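Teaching a robot arm to do kitchen jobs: tips from the worktop

Robots & Gadgets / Kitchen

By Caoimhe Madigan

I have been showing robot arms how to do small kitchen jobs for two years now, first by pushing them about by hand and more recently with a pair of remote controls, and I still get a silly thrill every time one of them picks up a spoon. Plenty of you wrote in after the March column asking how to get started, so I've gathered up what works for me and for the others in the Sadcombe evening group. Most of it is ordinary kitchen sense with a bit of patience added.

By hand or by remote?

There are two ways to show an arm a job. In the first you put the motors into their loose setting, take hold of the wrist and walk the arm through the movement yourself while it records. In the second you stand back and drive it with a controller, a pair of gloves or a smaller copy of the arm.

Moving it by hand is lovely for wiping, stirring and anything with a long sweep in it. You feel the weight of the thing and you get a smooth path on the second or third go. It's less good for fiddly jobs, as your own hands and sleeves end up in the camera's view and the arm learns a kitchen with an elbow in it. For those, drive it remotely. It feels like eating peas in oven gloves for the first hour, and then quite suddenly it doesn't.

Before you start

Clear the worktop down to the job. If you're teaching cups, have cups out and put the fruit bowl somewhere else. You can bring the clutter back later, once the arm has the basic idea.

Mark the home position with masking tape. Put a little corner of tape where the item starts and another where it finishes, then move the item a finger's width or two between goes so the arm doesn't learn one exact spot. Peel the tape off for the last few rounds!

Sort out your light. Draw the blinds and use the ceiling light if you can. Booker Baptiste did a whole Friday of beautiful cup stacking beside a sunny window, and by teatime the shadows had moved so far that the morning's takes and the afternoon's looked like two different kitchens.

Put something grippy under anything light. A square of shelf liner or a damp cloth keeps a bowl from skating off when the fingers nudge it.

Know where the stop button is, and keep it by your free hand. Children and cats out of the room, please.

Doing the movements

Go slower than feels natural, but don't stop dead. A long pause in the middle gets learned along with everything else, and you'll have an arm that hovers over the butter dish having a think. If you need to gather yourself, do it before you press record.

Come in from the same side each time to begin with. With mugs I always approach from the handle side, open the fingers well before I get there, and close them in one go. Snatching at it three times teaches three snatches.

Lift straight up, then travel, then come straight down. Diagonal shortcuts are how you lose eggcups.

Let go fully. It's very tempting to drift off while the fingers are still half closed. Open them, wait a beat, then back away.

If you drop something, finish the take and bin it. Or – and this is my favourite trick – pick the thing up again with the arm and keep the take in a separate folder marked "rescues". A few of those go a long way towards an arm that can recover from its own fumbles.

Bread and the toaster

This is the job everybody wants to try, and I don't blame them. It's also a good deal harder than it looks. A slice bends, crumbles and catches on the edge of the slot, and you're judging depth through a screen.

Start with the toaster unplugged at the wall and leave it that way for all the practice. You're teaching the handling, and cold bread handles perfectly well. Slightly stale bread is better still, so save your crusty ends. Thaddeus Pennington swears by a sliced loaf left open overnight, and having wrecked most of a fresh one I've come round to his way of thinking.

Hold the slice high up, close to the top crust, so the gripper isn't trying to follow it down into the slot. Line up the bottom edge first, lower it a little, then straighten it. If you've a second arm, use it near the toaster to steady things.

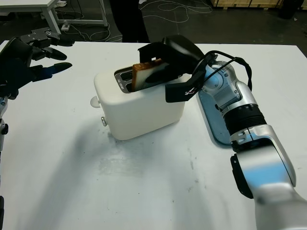
Once the bottom edge is in, ease off the squeeze. Most of the torn slices in our group came from people gripping as hard at the end as they did at the start. Let the slot take over the guiding, then open the fingers and move up and away before going sideways.

Do the near slot and the far slot as two separate jobs, and don't mix them until both are going well. The lever can wait for another day too. Pressing it is a push, and it's worth teaching as a push, with the fingers closed.

How many goes?

For wiping a table, I've had decent results from 20 good takes. The bread needed far more: our shared folder, which Mei Kincaid looks after, now holds 654 of them from the whole group. Don't let that put you off! We do them in batches of eight and then have a cup of tea, because tired hands get sloppy and you can't always tell at the time.

Watch your takes back the same evening. Throw out the wobbly ones while you still remember what went wrong.

Keeping things clean

Brush crumbs out of the finger joints after every bread session with a dry pastry brush. Wipe the finger pads with a barely damp cloth, never a dripping one. Clean the camera lens before you start, and again after anything involving flour.

Next month: folding tea towels, with Darnell Villanueva, who has been at it for six weeks and is finally getting square corners.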